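Teaching by hand vs. teleop for vase placement, 138 demos in
Board: Manipulation > Demonstration and teaching

quillback_r
Posted 9th April

Task: pick up a small flower vase from a desk, move it to a second spot on the same desk, set it down upright. Two vases, one taller than the other. I have 138 demos recorded with a hand-held gripper (fisheye on the gripper, small camera on the operator's head as well) and a policy trained on those. It gets to the vase every time. The placement is bad. It either releases a few millimeters high or pushes down into the desk and stalls.

Before I record more of the same I want to know if I should switch to remote control of the real arm. We have a Zuta leader arm on the shelf that has not been used since January. Has anyone compared the two on a task where the end of the motion matters more than the middle?

mdrn_offset
Re: Teaching by hand vs. teleop

Use teleop. With a hand-held tool, the operator feels the vase touch the desk through the wrist, and that information is not in your data. The policy sees the same picture at 2 mm above the desk and at contact. With remote control and no force feedback, the operator has only the cameras, same as the policy, so the demos contain only decisions that can be made from the cameras.

Pisharody
Re: Teaching by hand vs. teleop

Disagree with the above. I have done both. Our teleop demos of placing were full of hovering, because the operator could not see contact either. The policy learned to hover. Hand-held demos were faster and cleaner, and the release height problem went away once we fixed the time offset between finger width and video. Check that first. If your width signal lags by 3 video samples, the fingers open in the data at a different height than they did on the desk.

quillback_r
Re: Teaching by hand vs. teleop

Offset was calibrated on day one with the usual open/close clip. I have not rechecked it.

Pisharody
Re: Teaching by hand vs. teleop

Recheck it. Ours moved after a firmware update.

a_grabowska
Re: Teaching by hand vs. teleop

A few questions.

1. Where does the pose come from? If it is visual tracking from the fisheye, look at the vertical error near the end of each demo. White desk, white wall and white vases are not much to track on.
2. Does the operator let go and lift in one motion? On a hand-held tool people do this without noticing. The opening and the retreat overlap, and the policy copies that.
3. What do the fingers on the real arm look like compared with the ones on the tool? Same pads, same length?

Aleksandra Grabowska

quillback_r
Re: Teaching by hand vs. teleop

1. Visual plus inertial. I replayed the poses. 137 of the demos track end to end; one lost tracking and should have been dropped but was not. I have not looked at height on its own.
2. Yes. Watching them back, that is exactly what I do.
3. Same print files. The pads on the arm are older.

mdrn_offset
Re: Teaching by hand vs. teleop

Point 2 is my argument in a different form. On a leader arm you cannot hurry the release, because the follower lags and you wait for it.

a_grabowska
Re: Teaching by hand vs. teleop

You can also wait with the hand-held tool. Set down, hold for a full second, open, hold again, then retreat straight up. Record a small batch like that and train on it alone before mixing. Slow demos on the right device are cheaper than moving to a leader arm, where each demo takes longer anyway.

I would not use lag as a teaching aid. It gets into the data too, as a delay between what the camera shows and what the commanded pose says.

skollham
Re: Teaching by hand vs. teleop

Neither fixes pushing into the desk. That is a controller question. Lower the stiffness in the vertical axis for the last part of the motion and let the desk stop the vase. We run 1,000 Hz impedance control under the policy and stopped caring about a couple of millimeters.

mdrn_offset
Re: Teaching by hand vs. teleop

That only works if the policy errs low. He said it also releases high.

skollham
Re: Teaching by hand vs. teleop

Then bias it low. Subtract a small constant from the final height and let compliance take the rest. Crude, but we use it at the Brirenthorpe cell with no complaints.

quillback_r
Re: Teaching by hand vs. teleop

Plan, in order: recheck the width offset, drop the bad demo, plot the final height per demo against the desk, then record a slow batch with the pauses. Compliance after that. The leader arm stays on the shelf for now. I will post the height plot in this thread when I have it.
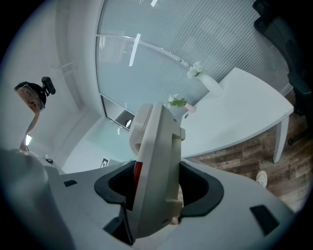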